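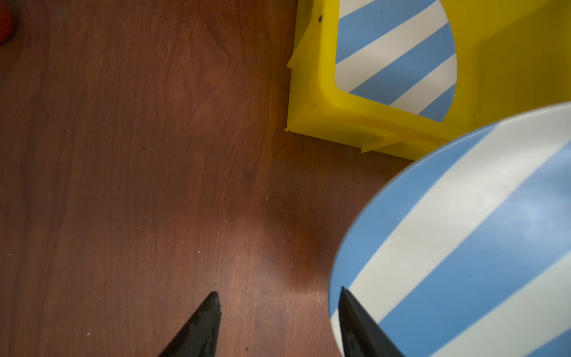

**Kenneth Lumbao**, Documentation Editor, Zoltlow

## 5. Moving your channel to Zoltlow

Follow these steps to copy videos from another host. Your old channel stays online until you close it yourself.

1. Sign in and open **Channel > Import**.
2. Paste the address of your old channel and select **Verify**. A code is sent to the email listed there.
3. Enter the code within 60 minutes.
4. Select the videos to copy, up to 178 per batch.
5. Under **Rights**, choose *Shared* or *Exclusive*.

**Caution:** *Exclusive* can't be changed for 12 months. Read your old host's terms first.

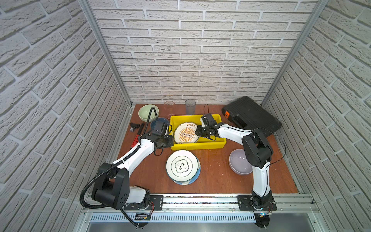

*Two arms at the yellow tray, with the plate on edge.*

6. Select **Start import**. You can close the browser.
7. When the status reads *Done*, check titles and captions. View counts and comments are not copied.

**Note:** If a video shows *Held*, a claim is open on it. Reply from **Channel > Claims**.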